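Unit 5: Thread Fit and Fastener Callouts

Read before Friday's lab. Bring calipers and a thread gauge.

A callout gives the buyer and the shop the same part. At minimum it needs diameter, pitch, length, material and finish. Leave out the finish and the shop will quote plain steel.

Classes of fit. Inch external threads are 1A, 2A or 3A, internal threads 1B, 2B or 3B. Class 2 covers most general work. Class 3 is tighter and costs more to inspect. Class 1 is loose and goes together fast, even with some dirt in the threads.

Plating adds thickness. On a 60 degree thread the pitch diameter grows by four times the coating thickness – students forget this every term. A 2A thread has an allowance that can take a thin zinc coat. Hot-dip galvanizing is much thicker, so the nut is normally tapped oversize.

Length. Hex bolts are measured from under the head. Flat heads are measured overall. Studs need both the overall length and the thread length at each end.

Worked case: the Gistel order, 475 studs, threaded both ends, zinc. The drawing gave no thread length for the short end. 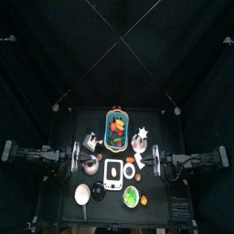
Arif Mandagi said the shop should have stopped the order right there and called the buyer, since a guess on thread length can scrap the whole lot. Two of the quotes in your packet, Zorneo and Lotatik, do ask for the missing dimension. The third doesn't.

For lab: rewrite the Gistel callout in full, then do problems 3 and 19.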